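Drivero Arm Club Set-Up Guide
Section 4: Getting the table ready for the basket task

Okay, so you've got both arms bolted down and you've survived Section 3 (well done, I hated writing it). Now comes my favorite bit, which is putting the baskets out and letting the arms loose on them. I'm Pin-yu, I ran this table all last season, and most of what follows I learned by getting it wrong first.

Before you start, find a partner. One person drives, one person keeps a hand near the stop button. Sang Hà and I swapped every 16 runs and that felt about right for our wrists.

1. Switch on the power supply, then the control computer. Wait for the joint lights to come on before you touch anything in the software.

2. Open Womside and load the profile called "baskets_september". Don't load the older one! It has the left arm's home position in a place where it can whack the table.

3. Press Home and let both arms go all the way up. Hands off the wood until they stop.

CAUTION: The arms do not know you are there. If you dropped something on the table, hit stop, pick it up, then home again. Tài Lã still teases me about my sleeve.

4. Put out the baskets, three of each color: red, yellow and black. Set them down open side up and turn them every which way. We used to line them up neatly and the arms got very good at neat lines and terrible at everything else.

5. Leave some bare wood between baskets so the fingers have room to come down.

6. Set the speed limit to 51 for your first few runs. You can creep up later, but ask Senad before you go past 131. He wrote the limits and he has opinions.

Note: The black baskets are the hard ones for the camera software. If it keeps missing them, turn up the room lights before you start fiddling with thresholds (I lost a whole evening to thresholds).

7. Lower one gripper into a basket by hand control and watch the cable as it goes. It should hang in an easy loop with some slack left in it. If it pulls tight, stop and redo the clips from Section 3.

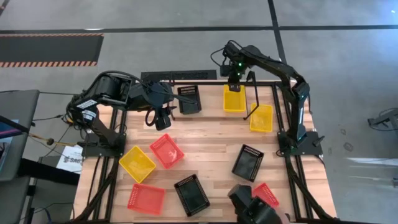 Page 16

The right arm is the one down in a yellow basket, and the left one has its gripper empty with the fingers pointing at the wood. Practice that dip with each arm until it feels boring.

8. Save your run with your initials and the run number. Mỹ Lã keeps the log and will chase you if you leave it as "untitled".

Note: If Womside throws error 900, close it, count to ten, and open it again. I have no better answer than that, sorry!

9. When you're finished, home both arms, switch off the computer, then the power supply. Stack the baskets by color on the shelf.

Next up is Section 5, recording your first full run.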